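Tadeo Farías
@tadeofarias
September 21, 2024

Thread on loss-on-drying for soils, and why two people in the same building can get different moisture figures from the same bag of dirt. Mostly balance and sampling problems. Very little of it is the oven.

Context: small soil lab in Tusthorpe, mostly agricultural work with some fill material from road jobs. We put 1155 samples through moisture last season. I went back over the duplicates in May and wasn't happy with the spread.

The method is simple on paper. Weigh a dish, add moist soil, weigh again, dry to constant mass, cool, weigh a third time. Divide the water lost by the dry mass of soil. Every step in that list has a way of going wrong.

Denominator first. Geotechnical people divide by dry mass. Some of the growers' reports divide by wet mass. Both get called "moisture per cent". On a wet clay the gap is large enough to start an argument, and we've had the argument. State the basis on the report, every time, in the column heading.

Our old report template in Driltix had the basis in a footnote on page two. It got dropped whenever someone exported to a spreadsheet. It's now part of the field name. Ugly, but it survives export.

Sampling. A bag that has ridden in a truck is not uniform. Fines settle, and water condenses on the inside of the plastic and runs to the bottom corner. If you scoop from the top you'll read dry.

What we do: knead the sealed bag, open it, tip the lot onto a tray, mix, quarter, take from opposite quarters. Wipe the inside of the bag with part of the soil and put that back in the pile. Work quickly. Soil spread thin on a tray is losing water the whole time you're being careful with it.

Coarse material needs a bigger portion. One pebble in a small dish can move the result more than anything the balance does. For gravelly fill we go up to the limit of the balance, a 600 g top-loader from Gaverholm, dish included. If that still isn't enough, the sample goes on the floor scale and we report to fewer digits.

Dishes. Mark the dish, never the lid. Lids migrate.

We used to keep a list of dish masses and type them in from memory of the list. Dishes gain and lose mass: scratches, scale from tap water, soil baked into the seam. Re-tare them at each use. It adds seconds.

I checked 41 dishes against the old list. Most were within tolerance. The bad ones were bad by enough to shift a sandy sample out of its class, and they were the popular dishes, the ones at the front of the cupboard.

Balance. Level bubble first. People look at it when the balance is moved and then not again for a year. Benches get leaned on, feet creep. Look at it at the start of each batch and write down that you looked.

Warm-up. Ours wanders for the first while after power-on, then settles. Leave it on standby overnight. If it's been off, plan the first job of the morning to be something other than weighing.

Draughts. We had a slow drift every afternoon and blamed the load cell. It was the ceiling vent, which goes to high flow when the sun gets round to the west windows. Cardboard deflector on the vent, drift gone. A proper deflector has been on order since.

Weighing hot. Warm dish, warm air rising off it, apparent mass low. It reads as extra water lost. Cool in a desiccator, lid on, for the same time every batch. "Until it feels cool" varies with whoever is feeling it.

On desiccant: indicating beads change colour late. If you open the desiccator all day, regenerate on a schedule and don't wait for the colour.

Constant mass. The standard overnight dry is a convenience. Heavy clays and anything high in organic matter may want longer. We reweigh a few dishes per batch after another spell in the oven. If they've moved beyond the limit, the whole batch goes back in.

Don't load wet dishes into an oven of nearly dry ones. The dry ones pick water up again. This one was ours for years. The late-afternoon delivery would go in on top of the morning's batch to save a day, and it saved nothing.

Peats and gypsum soils are their own problem. Gypsum gives up its crystal water at normal drying temperature and it counts as moisture when it shouldn't. Peat can start to char. Lower temperature, longer time, and a note on the report saying so.

Duplicates. We now run one in every batch as a blind pair, different dish, different shelf, same bag. The shelf matters. Map your oven before you trust the number on its door. Ours ran cool at the bottom left, and that's where the overflow always went.

Someone asked about microwave drying. Fine for a quick site number on mineral soils if you've checked it against the oven for that soil. I wouldn't report it as the lab result.

Someone else asked whether to buy a halogen moisture analyser. Good for one uniform product measured all day. Poor for us: small pan, coarse soil, different every time. Same pebble problem as above.

Credit where due: the tray mixing and the bag wiping are from an old handwritten procedure by Ó Súilleabháin, who had the lab before me. I'd stopped following it because it seemed fussy. The duplicates tightened up once I went back to it.

Remaining job is the mixing step for sticky clays, which smear and won't quarter. Currently cutting them into slices with a wire and taking alternate slices. Results are decent, cleanup is slow. If you've got a better way for clays near the plastic limit, reply with the soil type and portion size please.

Last item, layout. Keep mixing, weighing and cooling in separate spots, with the balance away from whichever bench people lean on. Trays go along the back when not in use. Grit under a tray will scratch the top, so wipe the bench before they go down. 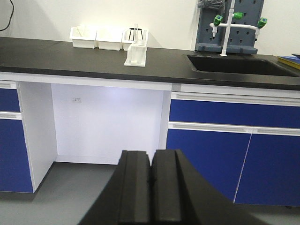

White trays at the back of the black bench.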